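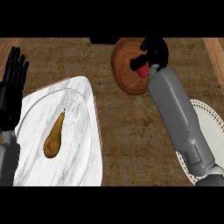 Section 4: Oiling and maintaining the table top

The Prania oil finish supplied with your table is applied at the workshop in two coats and must be renewed by the owner. It soaks into the wood and leaves no film on the surface, so wear shows first as a change of colour. A brown top that has become mottled, with darker blotches and lighter tan patches as in the illustration, should be treated as a worn surface and cleaned before any oil is applied. Where the rim is paler than the centre, as it is there, treat the two areas separately and keep a clean cloth for each. Tables with a lacquered top (order codes ending in L) are covered in Section 5.

4.1 Before you start

You will need: Prania oil, part no. 3522; three lint-free cotton cloths; a grey non-woven pad; mild soap; masking tape; nitrile gloves.

Room temperature should be between 13 and 25 degrees. Do not oil the table in direct sunlight or next to a working radiator.

CAUTION: Cloths soaked in oil can heat up and catch fire without a flame. Soak used cloths in water and lay them flat outdoors to dry before disposal.

4.2 Cleaning

1. Wipe the top with a cloth wrung out in warm soapy water. Work along the grain.
2. Wipe again with clean water and dry at once.
3. Leave the table for 11 hours.
4. Rub the top lightly with the grey pad, along the grain only. Do not use steel wool. Fragments left in the grain will rust and leave black marks.
5. Remove all dust with a dry cloth.

4.3 Applying the oil

1. Run masking tape along the joint between the rim and the centre panel.
2. Shake the tin. Pour a small amount of oil on to a cloth, never directly on to the wood.
3. Spread the oil thinly over the centre panel and wait 15 minutes.
4. Wipe off all surplus oil with a dry cloth. Surplus left on the surface will turn sticky.
5. Remove the tape and repeat steps 2 to 4 on the rim.
6. Allow to dry overnight. Apply a second coat if the surface still looks dull.

NOTE: Dark blotches will become slightly darker when oiled. If this is not wanted, contact the Mandville workshop for advice on sanding.

NOTE: Do not place hot dishes or wet glasses on the top for 4 days after oiling.

4.4 Spare parts

Oil, pads and touch-up wax are available from Rarkano Furniture, Mandville. Quote the order code stamped under the rim.

Section revised 3 November 2020. Technical contact: Ayten Kurtuluş.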